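1 March 2017

Ball-rebound rig, Clollico match balls, batch two. Delaunay Park want numbers before their preseason friendlies, as though the ball were why they lost 14 games.

- 50 drops per ball at 72 psi on the line, regulator stepping it down to match pressure
- Ball 542 still bounces left. Swapped the plate, releveled, swapped it back. Left.
- Antigoni Petridis thinks it's the valve weight. I blamed the floor in December and would like to keep blaming it – but she's probably right.
- Rimov ball skipped, bladder leaks

Prokenent turf sample is down to its last clean strip. Stop wiping boots on it.

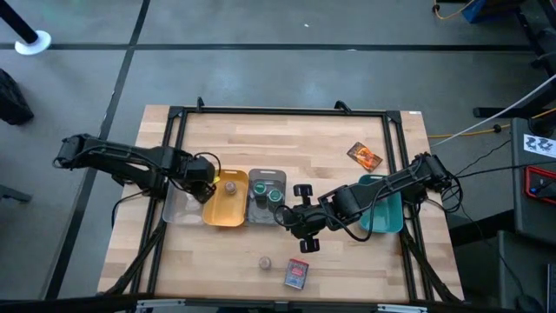
## Next

- Rerun 542 valve up, then valve down
- Order turf
- Reply to Delaunay, politely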